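Two pads, one hand gripper

September 2, 2023

I have been swapping finger pads on the hand-held gripper since May, and I said I would write up the results when I had enough runs with both. I now have 200 with each, which is enough to say something.

The gripper is the one I use for recording demonstrations by hand, with the camera mounted on the tool itself. The two sets of pads were a moulded silicone set, which I bought, and a printed soft set that Ravindra Rathore made for me in Histon. He calls his design Adora. The bought ones came from a small shop in Bragança and took a while to arrive.

I used ordinary household things for the tests, mainly spray bottles, cups and cloths. Each run was the same: pick the thing up from the counter by the sink, move it along, put it down upright. I marked a run as failed if the object slipped, tipped over when I let go, or needed a second try.

On cups there was no difference worth reporting. Both sets held them and both let go cleanly. Cloths were slightly better with the silicone, which catches on the weave. The printed pads tended to slide off the first fold if I came in too flat.

Spray bottles were where it got interesting. They are awkward for a gripper like this one, being wide at the bottom and narrow at the neck, with a head that puts weight off to one side. The silicone pads held on well if I closed on the middle of the body, but a full bottle would turn slowly in the grip as I lifted it. Ravindra's pads give more, so they wrap further round and the turning mostly stopped. I had 5 failures with his in the last 100 runs. I did not keep as careful a tally for the silicone at that stage, but it was clearly worse.

The other thing I looked at was the camera. With the wide lens I get the object and a good deal of the room, and the body of the gripper takes up the bottom of the view. For bottles that means the trigger head is easy to see and the base isn't. I tried tilting the mount forward and lost too much of the counter, so I have put it back where it was.

Wear is the remaining question. The silicone looks the same as when I fitted it. The printed pads have started to split at one corner, and Ravindra thinks a thicker wall there will sort it out. He is sending a new pair once he is back from Brerstead.

Until then I am leaving the controller settings alone. I had the closing force a little high for the first few days and I don't want to change two things at once again.

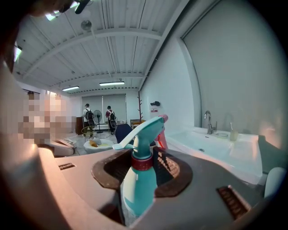 Teal spray bottle at the gripper, with the pink one behind it by the sink.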